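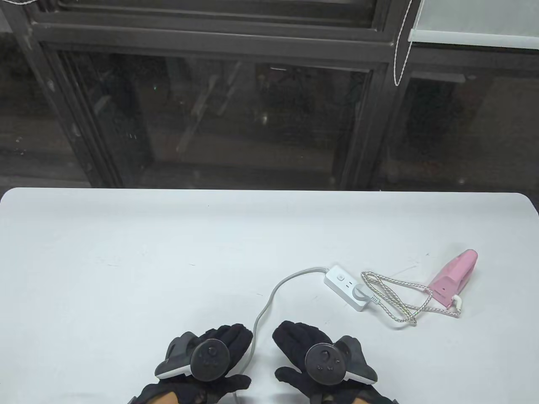 A reader in Malilell wrote to ask why her wool coat still looked tired after she had steamed it twice, and whether she should have ironed it instead. Several others sent in much the same question after our last issue, so the winter clothing item this time is given over to steam: what it does well, what it does badly, and when to leave a garment alone.

Steam relaxes fibers. Wool takes it best, and a coat that has been crushed in a closet will usually drop its creases if it is steamed on a hanger and then left there. The leaving is the part people skip. Wool holds moisture for a long time, and a coat put on while damp will crease again at the elbows and across the back of the seat within minutes. Give it two hours on a wide hanger in an open room. Overnight is better for anything lined.

Tiredness in a coat is often not creasing at all. Pilling under the arms, dust in the nap and flattened pile on the cuffs will all survive steam. Brush the coat first with a clothes brush, from the collar down, in the direction the nap lies. Then steam, then brush once more after it has dried. The Hamdy repair table keeps two brushes on loan if you want to try one before buying.

Ironing a wool coat is possible with a damp cloth between the iron and the fabric, but the risk is shine, and shine on dark wool rarely comes out. Keep the iron for cotton and linen. A steamer will soften a linen shirt and make it wearable, though it won't give you a crisp collar or a sharp sleeve. If you need those, you need a flat surface and some pressure.

Other fabrics, in short:

Silk — steam from the inside, with the garment turned, and keep the head moving. Water spots are the danger. Let the steamer spit into the sink for a few seconds before you start.

Velvet — steam from the back only and never press. Hang it in the bathroom during a hot shower if you are nervous.

Polyester and blends — short passes, held a little way off. These fabrics can set a new crease if they are folded while warm.

Waxed cotton, suede and leather — no steam. Heat lifts the wax out of a jacket and leaves suede stiff. Wipe with a cold damp cloth and send anything worse to a specialist.

Knitwear — lay it flat on a towel. Hanging a sweater while it is warm and damp will stretch the shoulders.

On water: the supply in Malilell is hard, and small steamers fur up quickly. White flakes on a dark coat are scale. Filtered water helps, distilled is better unless your manual says otherwise, and the tank should be emptied after each use. For descaling, follow the maker's instructions. Some allow a vinegar mix and some say it voids the warranty.

Two readers also asked about storage. Clean clothes before putting them away, even if they look fine, as moths go for skin oils and food marks. Cotton garment bags are better than the thin plastic that comes back from the cleaners. Cedar needs sanding once a year to keep its smell.

The next clothing care evening is in January at the Fustimach hall, starting at 7. There are 18 places and the session covers coats, scarves and hats. Bring one item you are happy to work on. The Cuvico shop next door sells brushes, hangers and cotton bags, and will be open until the session ends. Sign up at the desk or by replying to this newsletter.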